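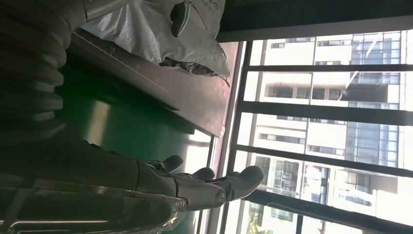
ブリロウ、スキッドゲート棟の窓改修で第1期の中間結果を公表　内窓411か所を施工、結露対策の仕様を一部変更

建物改修を手がけるブリロウ(Brilow)は2021年3月1日、同社が設計と工事監理を担当する複合施設「スキッドゲート棟」(Skidgate)の窓断熱改修について、第1期工事の中間結果を公表した。対象となる窓は全館で1334か所あり、第1期では北面と東面の411か所に内窓を取り付けた。2月に行った計測の結果、内窓を施工した室では窓際の冷気の下降が弱まり、暖房の立ち上がりも早くなった。一方、湿度の高い一部の室では既存窓と内窓の間の中間層に結露が生じたため、第2期以降の気密仕様を見直す。

スキッドゲート棟は事務室、賃貸の作業室、小規模な調理施設が同居する中層の建物で、外壁は組積造、開口部には単板ガラスの鋼製窓が残る。窓の外観は保存の対象に含まれており、枠の交換や外側への部材の追加は認められていない。ガラスだけを複層に入れ替える案も当初検討されたが、既存の框の見込みが浅く、必要な厚みのガラスを納めると押縁が掛からなくなる。蝶番にかかる荷重も増えるため、この案は基本設計の段階で外された。採用されたのは、既存窓に手を加えず、室内側に独立した樹脂枠の内窓を設ける方式である。

内窓の製作はルリエ(Lurier)が受注した。ガラスは低放射膜付きの複層で、膜は中空層に面した室外側ガラスの内面に置く。日射取得を優先する場合は室内側ガラスに膜を置く構成も選べるが、東面では朝の日射による中間層の過熱を考慮し、第1期の全数を同じ構成にそろえた。スペーサーは樹脂製、開閉形式は引き違いを標準とし、幅の狭い開口には片開きを用いている。

取り付けにあたっては、内枠の寸法の不ぞろいが問題になった。既存の窓台は長年の補修で塗り重ねや左官の盛り足しが行われており、図面上は同じ型の窓でも、実測すると有効寸法が一致しない。ルリエは工場で枠を一律に切断する方法をやめ、開口ごとの実測値にもとづいて製作した。測定は左右と上下のそれぞれについて両端と中央で行い、最小値から調整代を差し引いた値を製作寸法としている。対角の差が許容値を超える開口では、先に木製の下地枠を組んで直角を出し、その内側に樹脂枠を固定した。

工程上の遅れは、この下地枠を必要とする開口が設計時の想定より多かったことによる。ブリロウは遅れの日数を公表していないが、第1期の残工事は窓台まわりの塗装と一部の戸車の調整にとどまるとしている。

■中間層の結露

計測では、25の室に温湿度の記録計を置き、室内空気、内窓の室内側表面、中間層、既存ガラスの室内側表面の値を連続して記録した。外気の値は屋上の観測点で取得している。室の選定にあたっては、用途、階、方位が偏らないよう配分し、比較用として内窓を施工していない室も含めた。

内窓の室内側表面では、計測期間を通じて結露は確認されなかった。未施工の室では早朝に既存ガラスの下部が露点温度を下回る時間帯があり、窓台に水が溜まった例も報告されている。室内側の結露を抑えるという当初の目的については、設計値に沿う結果が得られたとブリロウは評価する。

結露が生じたのは中間層である。内窓を付けると既存ガラスには室内の熱が届きにくくなり、その表面温度は施工前より低くなる。ここに室内の湿った空気が漏れ込むと、既存ガラスの内側で水蒸気が凝縮する。計測報告では、調理施設に隣接する室と、加湿器を常用する作業室でこの現象が記録された。いずれも日中に日射を受けると水滴は消えたが、北面では夕方まで残る日があった。

計測を担当したブリロウの技術者ヴィクトーリア・ボグナール氏(Viktória Bognár)は、漏気の経路として召し合わせ部と下枠の端部を挙げる。「ガラスの性能の問題ではなく、室内側の気密が既存窓の側の気密に対して十分に高くなっていない箇所がある。中間層は室内に対して閉じ、外気に対してはわずかに開いている状態が望ましい」と説明した。

既存の鋼製窓は過去の補修で隙間が充塡材で埋められているものが多い。この充塡が完全に近いと、中間層に入った水蒸気の逃げ場がなくなる。逆に隙間が大きすぎると外気が流れ込み、内窓による断熱の効果が落ちる。気密の順位を室内側で高く、室外側で低く保つという考え方自体は内窓の設計で一般的なものだが、既存窓の状態が開口ごとに異なる建物では、一つの納まりで全数を処理することが難しい。

■第2期の仕様変更

変更点は主に下枠まわりに集まる。第一に、内窓の召し合わせ部の気密材を、起毛材から中空の弾性材に替える。起毛材は開閉が軽く摩耗にも強いが、風圧がかかると毛の間を空気が通る。弾性材は閉じたときに潰れて密着するため漏気が少ない反面、施錠時に引き寄せる力が必要になる。このためクレセント錠も、引き寄せ量の大きい型に変更する。

第二に、下枠の端部と窓台の取り合いに使うシーリング材の施工手順を改める。第1期では枠を固定した後に室内側から充塡していたが、入隅の奥に空隙の残る例が見つかった。第2期では固定の前に端部へ成形した気密材を置き、その上から枠を据え、最後に室内側を連続して充塡する。既に施工を終えた411か所についても、結露の記録がある室から順に端部を点検し、必要があれば打ち直す。

第三に、既存窓の下框にある水抜き孔を清掃し、塗料や充塡材で塞がっているものは開通させる。水抜き孔は製作当初から設けられていたもので、清掃と開通は外観の変更にあたらない。孔を新たに開ける工事は行わない。

調理施設に隣接する室については、窓の側の対策だけでは足りないとして、換気設備の調整を併せて行う。排気量に対して給気が不足しているため、廊下を経由して隣室の空気圧に影響が及んでいた。設備設計を受け持つソンブーン(Somboon)が給気口の位置と風量を再計算しており、結果は第2期の着工前に示される予定である。ソンブーンは、加湿器を使う作業室についても、設定湿度の上限を外気温に応じて下げる運用案をまとめている。ただし作業室では紙や布を扱う利用者もいるため、湿度の下限をどこに置くかは利用者との調整が残る。

■遮音と操作性

熱以外の項目では遮音の計測が行われた。建物の東側は幹線道路に面し、利用者からは交通騒音の低減を求める声があった。内窓の施工後、中音域から高音域にかけては明らかな低減がみられたが、大型車の通過に伴う低音域では改善が小さい。既存ガラスと内窓のガラスの間隔が狭い開口では、特定の低い周波数で共鳴による落ち込みも認められた。間隔は窓台の奥行きで決まるため、開口ごとに広げる余地は限られる。ブリロウは内窓の室内側と室外側でガラスの厚さを変える構成を第2期の東面の残りで試すとしている。

操作性に関しては、片開きの内窓を開けないと既存窓の把手に手が届かない開口で、室内側に家具があると内窓が全開しないとの指摘が出た。該当する室では吊元を左右入れ替えることで対応する。排煙に使う窓と、避難上開放の必要がある窓は当初から内窓の対象から外しており、この扱いに変更はない。

清掃の手順も改定される。中間層のガラス面は、内窓を開けた状態でなければ拭くことができない。第1期の引き渡し後に配布された手引きでは頻度の記載がなく、室によって扱いが異なっていた。改定版では、中間層の清掃時に気密材の表面と下枠の溝の異物を取り除くこと、溶剤を含む洗剤を弾性材に使わないこと、清掃後は施錠位置まで確実に閉めることを明記する。

■今後の日程

第2期の対象は南面と西面で、東面の一部を含む。ブリロウは着工に先立ち、変更後の仕様による試験施工を42か所で行う。内訳は、中間層の結露が記録された室の既設内窓の改修と、南面の未施工の開口への新設である。南面では冬季の結露よりも夏季の中間層の高温が課題になるため、既存ガラスの熱割れについて事前の検討を加える。既存ガラスには影の掛かり方によって面内の温度差が大きくなるものがあり、端部に欠けのあるガラスは内窓の取り付け前に交換する。

日射の遮蔽についても検討が続いている。内窓の室内側に布製のブラインドを下ろす方式では、入射した熱が室内に残る。中間層に遮蔽物を置けば室内への熱の流入は減るが、中間層の温度は上がり、既存ガラスへの負担が増す。外側への日よけの設置は保存上の制約から選択できない。ルリエは日射取得の少ない膜を用いたガラスの試作品を納入しており、試験施工の開口に組み込んで比較する。

ルリエで製作管理を担当するビアンカ・デアーク氏(Bianka Deák)は、仕様変更に伴う部材の調達について「錠と気密材の型が変わるため、枠の加工図は描き直しになるが、樹脂枠の断面そのものは第1期と共通で、金型の変更は必要ない」と述べた。試験施工分の枠は既に切断を終えており、気密材の入荷を待って組み立てに入る。

試験施工の開口では、内窓を閉じた状態で室を減圧し、漏気量を開口ごとに測る。室全体の漏気と窓の漏気を分けるため、対象の窓を膜で覆った場合と覆わない場合の差を取る方法が用いられる。第1期ではこの測定を抜き取りで行っていたが、端部の空隙を検出するには抜き取りの範囲が不十分だったとして、試験施工では全数を測定する。第2期本工事での測定範囲は、試験施工の値のばらつきを見て定める。

費用の増減は公表されていない。ブリロウによれば、錠と気密材の変更による増額の一部は、下地枠の標準化で吸収できる見通しである。第1期の計測報告書の全文は、換気設備の再計算の結果を付録に加えたうえで、建物の管理事務所で閲覧に供される。計測は試験施工の期間中も継続し、記録計の一部を南面の室に移設する。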